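Cotier Stone Surfaces

A data card for people who want pictures of polished stone and have run out of patience with countertop catalogs.

What is in it

Some 2000 photos of slabs, split into 2 folders. "plain" has stone with very little going on, mostly grays and beiges. "loud" has everything else, and is the folder people download first. Files are JPEG, with one CSV row per photo giving slab ID, main colors, pattern type and a glare score from 0 to 80. Why 80? The first labeling sheet stopped there and by the time we noticed, everything was labeled.

Pattern types are banded, cloudy, speckled, veined and "other". Onyx patterns gave us the most arguments, being banded and cloudy at once, so the pattern column accepts more than one value, separated by semicolons. Please don't split on commas. The color column has commas in it, and yes, we know. 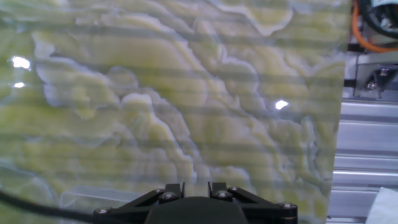
Green onyx pattern, "loud" folder. Labeled banded;cloudy;veined.

Glare was left in. Polished stone shines, and retouching it would give you a surface no kitchen has ever had. If bright spots ruin your day, filter on glare_score and lose a good part of the Bromthorpe slabs.

Known problems

- "Green" covers everything from lime to pond.
- Natural and printed stone are not told apart. Don't use this to price a slab.
- Objects resting on the stone are not labeled.

Changes

28th March: fixed swapped IDs in "plain". The Trivo slabs get their own IDs in April.

Contact: Stoyanova, through the issues page.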